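Stop Tuning the Planner

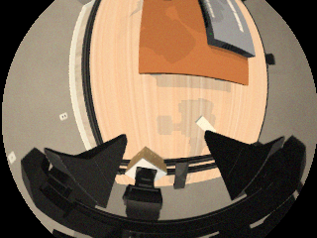
Every week somebody at Wotix asks me when the planner will be fixed. I have stopped pretending I don't understand the question. The planner is fine. It has been fine since March, and it will go on being fine no matter how many weekends we feed it.

What we have is a clock problem. The wrist view goes out with one timestamp and the joint angles go out with another, and somewhere in between sits a small piece of glue code with a comment reading "good enough for now." I know who wrote that comment. I have his haircut.

Last month I ran 1,000 simulated reaches toward a little block on a wooden table. Of those, 216 missed. We did what any serious team does, which is open the planner config and start turning knobs. We raised the smoothing. We lowered the smoothing. We renamed the smoothing. Then a colleague replayed 300 reaches with the clocks lined up, and 2 missed.

You would think that settled it. The next meeting opened with a proposal for a new planner.

I understand the appeal. A planner has papers and a nice plot with curves in it. A replay tool has a scroll bar. No one ever got a talk accepted at Brornley for showing that two logs should agree on what time it is, and I know this because I sent them the talk.

Still, I would trade our next two clever ideas for one dull viewer that puts the picture, the pose and the command on the same line and turns red when they drift. Lindsay, our in-house logger, can nearly do it. It needs a month of work from someone willing to have nothing to show at the end except fewer arguments.

The Baredow people built theirs first and wrote the planner second. We laughed at them for most of a year. They have been very polite about it.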